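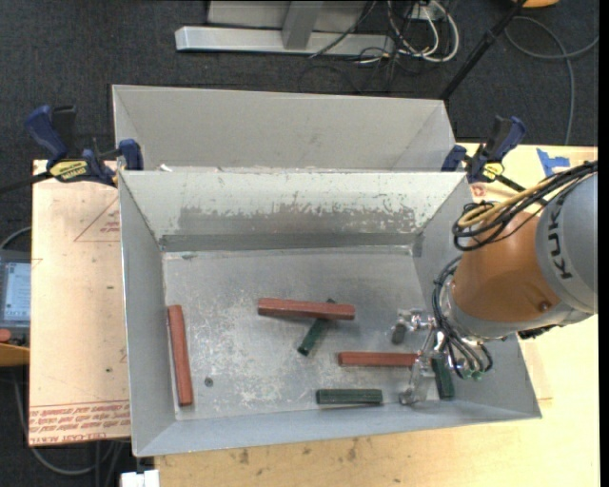
2024年4月19日,星期五,阴转小雨

早上六点被楼上的拖鞋声叫醒。楼上那位走路有一种庄严感,从卧室到厨房,再从厨房到卧室,像在巡视边境。我躺着听完两个来回,决定今天开始戒糖。

戒糖这件事我去年八月戒过一次,维持了一个上午。那天中午单位楼下新开的面包店送试吃,我想总不能辜负人家开业。这次我做了准备,昨晚把家里的甜食全部吃掉了,以绝后患。吃到最后那半盒芝麻酥时有点反胃,我把这当成一个好兆头。

早饭是白粥、咸鸭蛋、半根黄瓜。粥熬得太稠,筷子插进去能站一会儿。咸鸭蛋倒是不错,蛋黄出油,我用它拌了粥,心里很满足,觉得人完全可以不吃糖。这个想法保持到九点四十分。

九点四十分我在地铁上,对面坐着一个小学生,在吃一块裹着糖霜的蛋糕卷。他吃得极慢,先舔外面,再一圈一圈拆开。我背过身去看广告,广告是卖蜂蜜的。

到办公室先处理 Clallex 的那份合同。对方又改了一版,改动的地方标成了黄色,全文都是黄色。我从头看到尾,真正变了的是付款期限,从三十天变成了四十五天,另外把“应当”都换成了“应”。我回信说收到,正在研读。“研读”这个词很好用,能换来两天。

中午同事们去吃那家川菜,我带了饭。昨天剩的莴笋炒肉,微波炉转了三分钟,中间是冰的,边上是烫的,吃起来像过了一个四季。饭后照例有人发橘子,我问橘子算不算糖,全办公室讨论了一刻钟。一派认为水果是天然的,不算;另一派认为天然的糖也是糖,砒霜还是天然的呢。我趁他们争执不下吃了两个。

下午困。三点钟手抖了一下,不知道是缺糖还是茶喝多了。我在网上搜“戒糖第一天手抖”,底下有人说这是排毒,有人说要去看医生,还有人卖一种叫 Menance 的代餐粉,18袋装,今日特价527元。我把它加进了购物车,看了会儿配料表,第二位是麦芽糊精。又移出去了。移出去之后它每隔半小时弹一次消息,说“您的健康还在等您”。让它等着吧。

四点多母亲来电话,说亲戚家的孩子订婚,喜糖给我留了一份,两大盒,周末去拿。我说我在戒糖。她沉默了一下,问我是不是查出了什么。我解释了半天,说只是想少吃一点,她说少吃一点可以,喜糖不算,喜糖是喜气。家里的规矩向来如此:月饼不算甜食,是过节;汤圆不算甜食,是团圆;麦乳精不算甜食,是营养。这样一路算下来,我小时候几乎没有吃过糖,牙却补了四颗。

说到牙,上个月那张账单还压在冰箱贴下面,2,594元,一颗。牙医当时语重心长,说你这个习惯要改。我含着一嘴棉花点头,出门就去买了杯奶茶压惊。现在想想,戒糖的真正动力恐怕就是这张纸。早上开冰箱拿鸭蛋的时候又看见它了,字打得特别清楚。

下班下小雨,没带伞。沿着河边走回来的,走了大半程才想起可以坐车。河边那几棵晚樱开得有点过头,一团一团堆着,颜色像草莓奶油。我站着看了一会儿,意识到自己看花也在想吃的。旁边一位钓鱼的大叔以为我在看他的桶,很大方地往我这边挪了挪,里面一条也没有。我说今天水凉。他说是,今天水凉。

手机说我走了八千多步,奖励了一张优惠券:Prurum 甜品店,满八十减十五。我关掉了步数提醒。

晚饭简单,西红柿炒鸡蛋。做到一半犯了难,我们家西红柿炒鸡蛋是要放糖的。站在灶台前想了很久,锅里的油开始冒烟,只好先把蛋倒下去。最后放了小半勺。小半勺是调味,和盐是一个性质的东西,喜糖都能不算,它凭什么算。味道确实比不放好。

饭后翻完了那本借来的旧书,讲糖的历史,从甘蔗讲到甜菜,再讲到战争。书很厚,800克,因为我拿厨房秤称过,想知道手腕为什么酸。里面说从前糖是锁在柜子里的,钥匙由主妇亲自保管。我看到这里去把白糖罐挪到了吊柜最上层,要踩凳子才够得着。凳子就放在吊柜下面,没地方搁。

九点半,楼上又开始巡视边境了。衣服还在洗衣机里,要起来晾。明天要记得:

- 还书
- 给 Clallex 回信,别再用“研读”
- 买鸡蛋、酱油
- 去母亲那里拿喜糖,带个大点的袋子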